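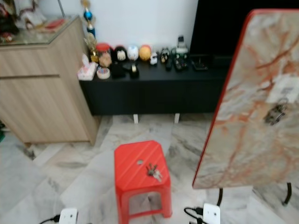

Red stool and tiled floor, with the low black cabinet against the wall.

Stetska Iven press recorder

Product page updated Nov 21, 2024

The Iven is a voice recorder for people who stand outside buildings waiting for a minister to come out. It records speech. It does not stream, sync to your watch or suggest a playlist for the journey home. If you cover councils, courts, delegations or any politician who walks faster than they talk, you probably own something similar already, and it is probably your phone, and it probably rang during the last statement you tried to record.

Recording

There are four buttons: record, stop, mark and play. Record is the big one, and you can find it with gloves on, which matters a good deal on courthouse steps in February. Press it once and the Iven starts at once, with no screen asking whether you'd like to name the file. Press it again by accident and nothing happens. We had several letters about the old model, where pressing it again stopped the recording, and one of those letters was framed.

Mark puts a flag in the recording at the moment you press it. Use it when somebody says something quotable, or when they say they never said it. The flags show up as a list of times when you open the file on a computer, so you can go straight to the useful part of a two-hour planning meeting. In most planning meetings the list is short.

The two microphones can be set to Front, for one speaker, or Round, for a scrum. Round is kinder to the person shouting from the back. It will also pick up whatever you mutter to your colleague about the spokesman's answer, so do listen through before you send the file to the desk.

Battery and storage

Nearly 12 hours of recording on a full charge, less in the cold. The battery comes out with a coin and can be swapped for a spare. Storage is on a removable card (not in the box, sorry). Files are saved every few seconds as you go, so if the battery dies mid-answer you lose the end of the answer and keep the rest of it.

Security

The Iven has no wireless of any kind. Files leave it by cable or by card. You can set a PIN, and after several wrong guesses the recorder locks itself for a while. It doesn't wipe anything, as our testers were forever locking themselves out on trains. If you forget the PIN completely, write to us with proof of purchase and a believable story.

Irja Saarinen, who designed the case, left the back blank so you can write your name and number on it. Please do. After a long press conference every recorder on the lectern looks like every other recorder on the lectern, and people have been known to go home with somebody else's exclusive.

What's in the box

Iven recorder
One battery
Charging cable
Wrist loop
Foam wind cover (this will go missing; spares are sold in bags of 4)
Printed guide, 31 pages, of which two are useful and the rest are safety notices

Extras

Arkik lectern clip. Grips the edge of a lectern or table and holds the recorder at an angle. It won't fit the very thick lecterns favoured by regional governments. Use tape.

Manninen carry pouch. Grey felt with a flap. Has a pocket for the spare battery and another that we've never found a use for. Suggestions welcome.

Customer comments

"I took it on a five-day trade visit and came back with every word of it. My editor used one sentence. Not the recorder's fault." Heikki Keskinen

"Good sound, ugly colour." Name withheld

"The mark button is brilliant. I do wish it didn't click. The deputy mayor now waits for the click." Name withheld

Common questions

Does it transcribe?
No. You'll have to type it up yourself, or pass it to software that thinks the finance minister is called Brian.

Can I record phone calls?
With an earpiece microphone, yes, plugged in at the side. The law on this differs from place to place and we'd rather you looked it up before ringing anyone.

Is it waterproof?
It copes with drizzle. One fell into a fountain during an open-air ribbon cutting and came back to us for repair. The repair was a new one.

What colours does it come in?
Grey. There was going to be a second grey.

Delivery and returns

Orders leave the warehouse the next working day. You may return an Iven within a month for any reason, provided the box comes too and you've taken your card out. We don't listen to the ones people leave in. We do post them back, at your expense, with a short note.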